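Gripper swap, part 2

February 2022

Finally got the Pokley fingers on the arm. Took most of the morning becuase the bolt pattern is nothing like the Canpolat one, and the adapter plate from Prundbridge showed up with the wrong screws. Of course.

Same test as December. White box, soft lumpy thing in it, wrist camera on, 50 tries per gripper. Lighting in the meeting room is harsh and the box blows out pretty badly on the wrist view. Left exposure alone so it matches the old runs.

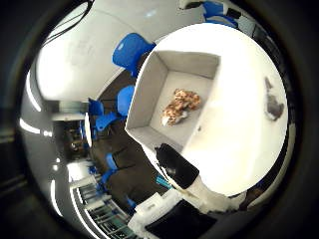
Pads vs pads

Pokley pads are black, flat, grippier. Like them. Canpolat ones slid off anything fuzzy unless I cranked the force. Down side, the Pokley hand is bulky and I have to come in at an angle to clear the box wall, so 3 waypoints where I used to get by with 2.

Fisheye is a pain for judging depth near the rim. Might try a narrower lens, though then I lose the walls compeletely.

Next

Redo the colour calibration. Send the screws back. Canpolat goes back on for a rematch once the new cable gets here from Skirkham.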